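Visit report: Lykkegaard storage furniture works, Zanthorpe
Site visit of 04/11/2022, written up by Yayra Mahama
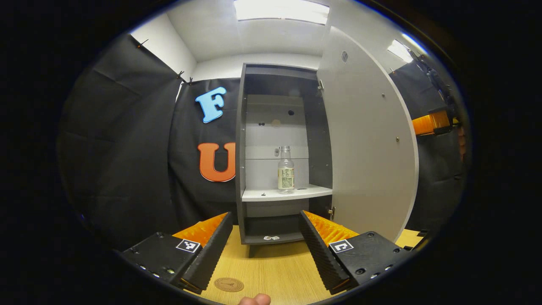
How does the works keep cabinet doors from dropping on their hinges?
The hinge cups are bored and fitted in one clamping, so the door is not moved between the two operations, and each door is then loaded at the handle side before packing.

Wumpini Kpodo and I were met at the goods gate and taken through the works in the order the material travels, starting at the board store. Board is held flat on bearers for 13 days before cutting. The store is heated, and a humidity chart hangs by the door. The entries for the first part of November were up to date.

Cutting is done on two beam saws. The older one is kept for backs and drawer bottoms, where the tolerance is wider. Offcuts above a set length go to a rack for plinths. Everything else is chipped and burned in the boiler, which also heats the board store.

Edging was the slowest stage on the day. The line runs a hot-melt glue at 155 degrees, and a colour change means a full purge of the pot. The shift lead would like to group orders by colour, but the sales office in Dreven releases them by delivery date. We were told this has been under discussion for some time.

The door test is simple. A carcass is bolted to a frame, the door is opened to a right angle and a 34 kg weight is hung from the outer edge. Drop at the corner is read off a dial gauge after the weight comes off. One door in each batch is tested. Wumpini asked for the previous month's sheets and was shown them: 97 doors tested, two rejected, both traced to a worn boring bit. The bit is now changed by count and the count is written on the machine.

Paint is bought in from Clonine and applied in a separate building. We saw the drying room through the window only, as a batch was in progress. Noise in the sanding bay was high and ear protection is needed from the yellow line onwards.

Points to follow up: the purge time on the edging line, and whether the flat-packed range goes through the same door test. The works has promised a written answer on the second.

Parking is at the rear. The front gate is for lorries.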